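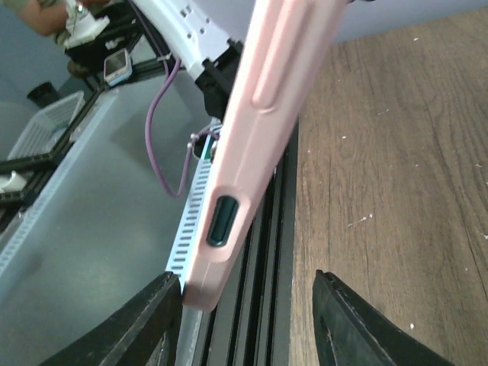
Toàn Phí wrote:

> Does anybody on the list have a case where the buttons don't go stiff? Mine is the Vidal, and after one winter I have to press the volume with my thumbnail. I'm also tired of the corners. I dropped it in the parking lot at the Clisthorpe library and the phone was fine, but the case split right at the bottom. I don't want to spend more than 30 dollars and I would rather not have black again, I lose it in my bag.
>
> Toàn

Hello Toàn, and hello everyone,

I'm so glad you asked, because I went through all of this in January and my poor husband has heard as much about phone cases as he ever wants to!

The pink one is the kind I have now, and I've grown very fond of it. It's a pale, matte sort of pink, and you will never lose it in a bag. What I'd point you to is the long raised ridge down the side. That sits over the phone's side buttons, so you're pressing on the case and the case is pressing on the phone. My old Onix had plain holes there, and every bit of lint from my coat pocket ended up in them. With the ridge I can find the volume without looking, even in gloves — thin ones, anyway, I haven't tried my mittens.

Further along the same edge there is an oval opening, set down into a little pocket in the pink. I like that it's set back, but I'll be fair and say that crumbs like it too. A dry toothbrush takes care of them (an old one, please, my sister used a new one and then forgot which was which).

As for corners, mine are rounded, and I think that helps. The Onix was squared off and it chipped at the bottom left within 6 weeks. I can't promise you anything about parking lots. I've dropped the pink one twice on the kitchen floor and once on the front steps in Brendedville, and it came through all right, but steps are steps and luck is luck.

About the stiffness: before you give up on the Vidal, take it off the phone and wash it in warm water with a drop of dish soap, then work the buttons with your thumb while it's drying. Let it dry overnight before you put it back on. It bought me another couple of months with one of my older ones.

I paid less than your 30 dollars, and the same shop had a gray and a dark green if pink isn't for you. I can look for the receipt if you want the name — it's in the drawer with the batteries, I'm fairly sure.

Warm wishes to all, and do write back and say what you picked,

Lorna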